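Marzo, 6:30

Tercera semana con el registro de humedad del sótano. El higrómetro de la pared norte sigue marcando más que el de la entrada, y la diferencia se mantiene aunque cambie el tiempo fuera. Anoche dejé los dos aparatos juntos sobre el mismo estante para descartar un error de calibrado. Esta mañana daban lectura idéntica, así que el problema es de la pared.

He revisado la junta entre el zócalo y la solera. El mortero está disgregado en un tramo de 30 centímetros, justo debajo de la bajante. Al pasar el destornillador se desprende en forma de arena fina. Las sales han subido hasta la segunda hilada de ladrillo – eflorescencia blanca, seca al tacto, sin olor. La cepillé en seco, sin agua, y anoté la fecha en la libreta para ver cuánto tarda en reaparecer.

Escribí a Ishbel Munro, que reparó un muro parecido en Grosstead. Contestó antes de las ocho. Recomienda picar la junta hasta encontrar material firme, dejarla abierta y rellenar con mortero de cal hidráulica. Desaconseja el cemento: cierra la salida y la humedad sube por el interior del ladrillo. Coincide con lo que leí en el manual de Batholm, aunque allí piden tres capas y ella se conforma con dos bien curadas.

Queda por decidir el orden de los trabajos. Si relleno la junta antes de arreglar la bajante, vuelvo al punto de partida con la primera lluvia larga. El codo inferior tiene una holgura de 3 milímetros y gotea por el lado de la pared. La pieza de recambio está pedida al almacén de Gautam y llega en seis días, según el recibo.

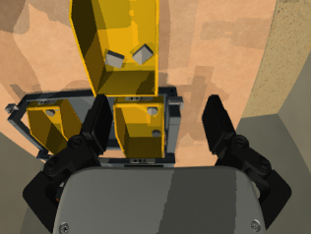 Mientras tanto he separado de la pared todo lo que había almacenado, para que circule el aire. El deshumidificador lo pongo solo de noche, con la puerta cerrada y el depósito vaciado antes de acostarme. No quiero forzar el secado: la cal vieja se agrieta si pierde agua demasiado deprisa, y ya tengo una fisura vertical junto al ventanuco que prefiero no ampliar.

Pendiente: medir la fisura con la galga, comprar la cal, preguntar a Ishbel por la granulometría de la arena. Sito pasa mañana a recoger la escalera; tengo que bajar antes la linterna, que sigue colgada del último peldaño.

3 comentarios
6 veces compartido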